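Kulard fingers: is the new grip worth the money?

Gosotis has been telling everyone that its Kulard fingers will pick up whatever you put in front of them. Raquel Carrilho and I have spent 2 weeks comparing them with the old Santoro pair, and I am not sold. The objects are ordinary: spice jars, small bottles, whatever fits in a mesh basket or a caddy.

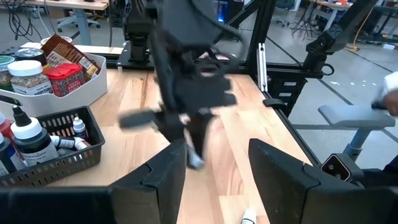 Raquel logged 1,000 picks, split evenly between the two sets. The Kulards came out 7 picks ahead. For that you pay 80 percent more, and you still have to retune the controller when you swap them in. The brochure skips that part.

Leonardo Messina thinks our wrist camera is holding both sets back and wants the Delenach unit tried before we judge. Maybe. I have heard "wait for the better camera" before, and small bottles lying on their sides were trouble then too.
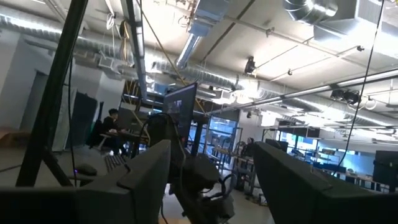
Jointed arm between the gripper fingers, ceiling cameras overhead.

The Santoro pair stays on our order sheet for now.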